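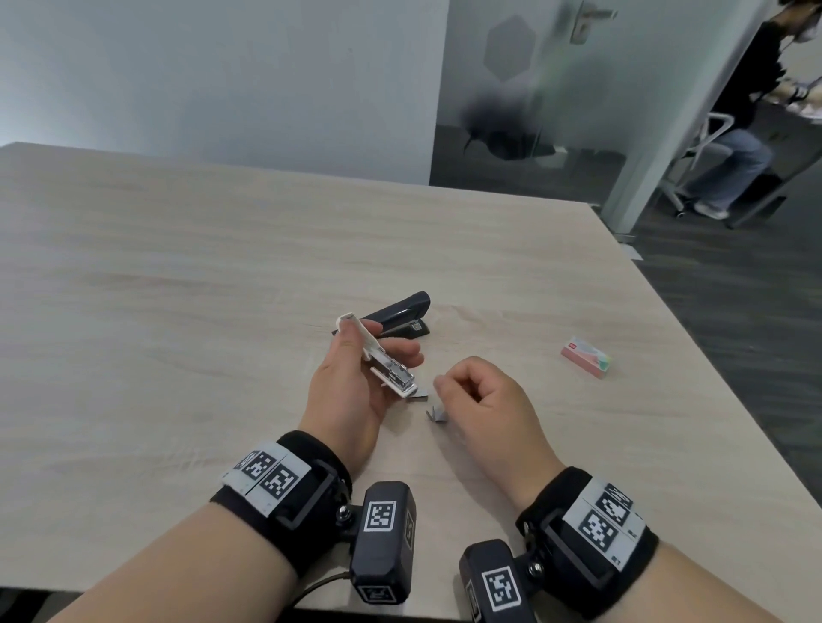

4.3 Clearing and reloading a desk stapler

Staplers issued to the Masport reading rooms and the Tremblay office are to be cleared and reloaded by the member of staff who finds them jammed or empty. The work should be done at a table with enough free space to lay out the parts and the spare staples. Where a stapler has a magazine with a clear side window, such as the white one held in the left hand, the staples and the spring track can be checked through the window before anything is opened. A second stapler may be kept within reach, as the dark navy-blue one is, but should be left lying flat until the first is finished. Bent strips are to be set apart from the staples in the box.

Before you begin

Check the label on the box of staples against the size given in the handbook for your model. Staples of the wrong size are the most frequent cause of jams reported to the Drasitlow stores desk, which dealt with 191 such reports last year.

CAUTION: Keep fingertips away from the front of the magazine at all times. Do not point an open stapler towards the face.

Clearing a jam

1. Place the stapler on the table with the front facing away from you.

2. Open the magazine in the manner shown in the handbook for your model. Do not force it.

3. Draw back the spring and remove any loose staples.

4. If a staple is lodged at the front, ease it out with the tweezers from the desk kit. Do not use scissors or a knife.

5. Discard any strip that is bent or folded. A strip that has been straightened by hand will jam again.

NOTE: A short strip may be used again if it is flat and all its legs are even.

Reloading

6. Take one full strip from the box and close the lid.

7. Lay the strip in the magazine with the legs pointing down. It should slide freely.

8. Release the spring slowly against the back of the strip and close the magazine.

9. Test the stapler on two sheets of scrap paper. Both legs should fold flat against the anvil plate.

10. If the test fails, repeat steps 2 to 5 once. If it fails again, label the stapler and send it to stores.

Disposal

Used and damaged staples go in the lidded metal tin. They must not be put in the paper recycling.

Replacement staples are ordered on form 14. Questions about this section should be addressed to Deming Zou at the stores desk.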